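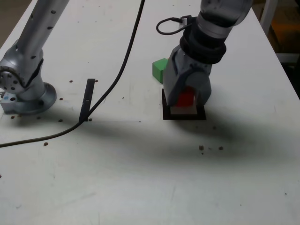 Red on beige on the brown square, with green waiting its turn.

I have been putting off writing about the blocks because I knew I'd go on too long, so bear with me – this is the block item, and it is my turn in the newsletter, and I get to pick.

My grandmother had a tin of building blocks that came to her from her own aunt. The lid said 1897 in worn gold numbers, and inside were 46 pieces, most of them chewed at one corner (by dogs or by cousins, depends who you ask). I learned to stack on her kitchen floor. So when Syahrul Ginting asked for somebody to write up the stacking table for July, my hand was up before he got to the end of the sentence!

What I love about a block stack is how little you need. A red one, a beige one, a green one off to the side, and a small dark pad to build on. The pad is the part I'd never thought about before. At home we always built straight on the floor, and I spent half my childhood arguing with my brother over whose tower was where. Put down a square and the argument is over, that's where the tower goes. Anisa Simanjuntak told me she does the same thing with her kids now using a cork coaster, and she says it has cut the shouting way down.

Colors are the other thing. I'm a firm believer in putting the pale block at the bottom and the bright one on top, and Amirul Chong thinks I'm completely wrong about this and wants the darkest color at the base every time. We went back and forth on it over lunch on Friday and got absolutely nowhere. If you have feelings, please write in. I will print the ones that agree with me first.

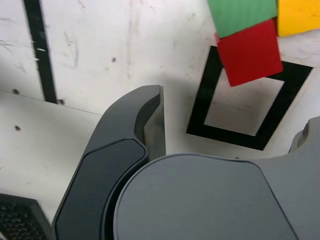
Scuffs, streaks and a strip of black tape on the white work surface.

A word about the tabletop, too, because I've heard a few of you grumbling about the marks. I like them! A white surface is great for seeing your colors and terrible for keeping secrets, and I would much sooner work on one with some gray streaks on it than one I'm scared to touch. My own craft table at home looks far worse (there was an incident with shoe polish). If yours bothers you, try a damp cloth and a little baking soda on one small corner first, and go easy. Tape is a different story – pull it slowly and keep it low to the table, or you'll be picking at the gummy bits for a week.

Syafiqah Menon is collecting spare blocks for the Lolis shelf, any color, as long as the sides are flat and the corners aren't splintered. She has over 148 already and would still like more green ones. Drop them in the bin by the front desk, and put your name on the bag if you want it back.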